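Holonar Hand-Held Gripper: Frequently Asked Questions

Answers to what customers ask us most about the Holonar gripper kit, the trial program and the recording service. If your question isn't covered, write to Trinidad Alcaraz on the support desk.

General

What do I get in the kit?
One hand-held gripper with its camera fitted, two pairs of finger pads, a charging cable, a calibration card and a carrying case. Software is a download. You get the link when the order ships.

Do I need a robot arm to use it?
No. A person holds the gripper and does the task by hand while the camera records. The recordings can later be used to train an arm that carries the same fingers. Many customers buy the hand-held unit first and decide on an arm later.

Which arms does it work with afterward?
We supply mounting plates for the Hallel arm and for the Güler bench arm. For other makes, send us the flange drawing. Gregor Moffat in our workshop will tell you if a plate can be made and what it costs.

What does it cost?
The kit is $2,152. The kit with a mounting plate and the matching motorized gripper is $3,874. Shipping is extra, and so is sales tax where it applies.

How long is the trial period?
You can return the kit within 14 days of delivery. We refund the price of the kit but not the shipping. Pads with cuts or glue on them are charged at the replacement price.

Gripping and objects

What can it pick up?
Boxes, bottles, cups, folded cloth, hand tools and most things you'd find on a kitchen counter or a stockroom shelf. It does poorly with thin flat items such as a sheet of paper or a coin on a table. For those we sell a narrow fingertip, ordered separately.

Can it hold glass jars?
Yes. Close the fingers on the straight part of the wall and stop squeezing once the jar no longer turns between the pads. Jars that narrow toward the base should be gripped higher up. Wipe off any oil or powder on the outside first, or the pads will slip.

The camera looks straight at the fingers, so the jar stays in view the whole time you hold it. With clear glass, the contents are recorded too. The jar below has yellow-orange powder at the bottom and a wad of cotton under the lid, and both can be made out between the pads.
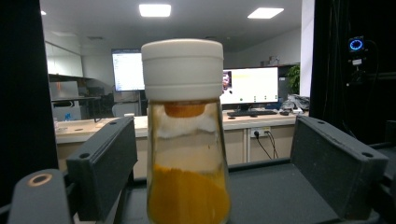 Can it open a screw lid?
Not alone. The fingers open and close but don't rotate. You can turn your wrist while gripping the lid, as long as something else is holding the jar. Customers who record this task use 2 grippers, one in each hand. A bench clamp also works.

Can I use it with food or medicine?
You can handle closed containers. The pads are not rated for contact with food, and the kit is not a medical device.

Recording

Does the room need special lighting?
Ordinary office lighting is fine. A lamp directly over the work can wash out white lids and labels, so move the work a little to one side if those details matter to you. Clear glass picks up reflections, and we suggest recording the same task in more than one spot in the room.

Will the camera record what's behind the object?
Yes. It has a wide view and takes in desks, screens and anyone walking past. Close private documents before you start. The software can blur faces, but this is switched off until you turn it on in the settings.

Who owns the recordings?
You do. They stay on your computer unless you send them to us. If you use the Grorkineck labeling service, files are uploaded for that job and deleted from our servers when you accept the results.

Care and repairs

How do I clean the pads?
Use a damp cloth and mild soap, then let them dry before recording. Don't use acetone or other solvents – they harden the surface. The camera window takes a dry lens cloth.

How do I change the pads?
Turn the unit off, take out the screws with the supplied key and slide the old pad forward. Change both sides together. Run the calibration card again afterward, even if the new pads look the same.

One finger closes later than the other. Is it broken?
Usually the linkage has worked loose. Tighten the center screw a quarter turn and recalibrate. If that doesn't help, send Trinidad a short clip and your order number, and hold off on opening the housing. Opening it ends the warranty.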